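Projektbericht: Ordnung am kleinen Tisch

Vorgelegt von Ákos Juhász, Projektkurs Wohnen und Alltag

In unserem Projekt Keltimis ging es um eine ganz alltägliche Frage: Wie wenig Geschirr braucht man auf einem Tisch, damit er trotzdem gedeckt wirkt? Wir hatten dafür ein schwarzes Tuch, eine weiße Schüssel und ein paar Kleinigkeiten - mehr wollten wir gar nicht. 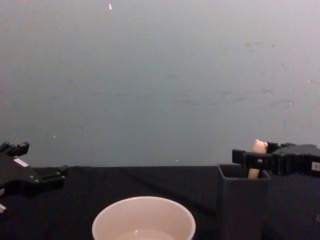
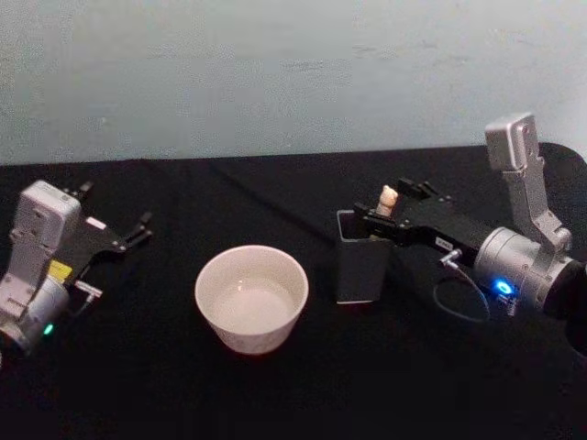
Schwarzes Tuch, weiße Schüssel und rechts daneben der dunkelgraue, eckige Becher.
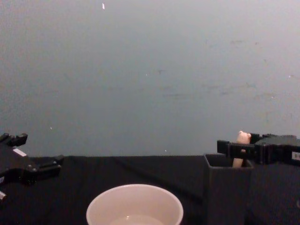
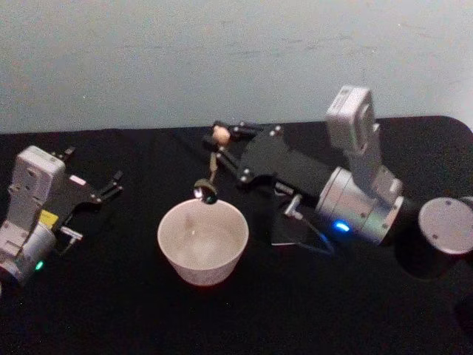
Das Tuch hat uns am meisten überrascht! Zuerst wollten wir ein helles nehmen, aber auf Schwarz kommt weißes Geschirr so viel besser zur Geltung. Ein Nachteil sind die Falten. Wir haben zweimal gebügelt, und nach dem Transport im Rucksack waren sie wieder da. Beim nächsten Mal rollen wir das Tuch auf eine Pappröhre.

Zur Schüssel: In der Vorauswahl standen 2 Modelle, die wir Zarard und Kerekes getauft haben. Zarard fasst 400 ml und ist flacher, Kerekes ist etwas höher und lässt sich besser auslöffeln. Zum Einsatz kam am Ende Kerekes. Der eckige Becher war ursprünglich nur als Notlösung für das Besteck gedacht, und jetzt möchte ihn keiner von uns mehr hergeben. Er nimmt kaum Platz weg und kippt auch dann nicht um, wenn ein langer Löffel darin steht.

Für die Umfrage haben wir im November 68 Fragebögen in der Mensa verteilt. Die meisten Befragten wünschen sich zu Hause vor allem freie Fläche auf dem Tisch, Deko kam erst viel später. Das hat uns riesig gefreut, weil es genau zu unserem Aufbau passt.

Offen ist noch die Wand. Grau ist ruhig, aber im Winter vielleicht etwas kühl - hier würden wir gern noch ein wärmeres Licht ausprobieren. Die Auswertung der Fragebögen liegt im Kursordner unter Flultix.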